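Visit report: office furniture works, Plellwood

Last updated: 6/29/26

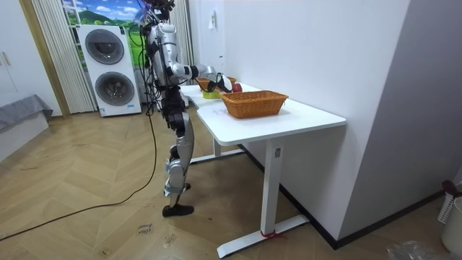
A white sit-stand desk on herringbone flooring.

A party from the Lelirden Workplace Services Group visited the Tovitz furniture works at Plellwood as part of its review of office suppliers. The purpose was to see how height-adjustable desks are made and tested, and to discuss repair arrangements for desks already in use.

Tovitz employs 65 people on the site, which it took over from the Ertürk joinery company. The old timber store is now the goods-in area. Boards arrive ready faced and are cut to size on two lines, one for standard tops and one for special orders. The party noted that the special order line was much the quieter of the two, and was told that this is usual until August, when schools and colleges place their orders.

Frames are bought in as steel tube and are welded, cleaned and painted on site. The paint shop could be viewed only through a window. Visitors who wish to see it at closer range should tell the company in advance, as protective clothing has to be issued.

The test room was of most interest to the group. Sample desks are loaded with weights and raised and lowered for 2,000 cycles. Staff then check the legs for sideways movement and listen for changes in the sound of the motor. One desk in the room had failed on account of a worn cable guide - a fault known to our own maintenance team - and the company explained the change it has since made to that part.

Discussion afterwards turned to spares. Tovitz keeps motors and control boxes for 11 years after a model is withdrawn, but handsets for only five. The group asked whether this second period could be extended and a written reply is expected. Delivery charges for small parts were also raised.

The group recommends that Tovitz remain on the list of approved suppliers and that the question of handsets be settled before any further order is placed. The works can be reached by bus from Plellwood station, although the service is limited after midday.

© Lelirden Workplace Services Group | Contact us | Back to top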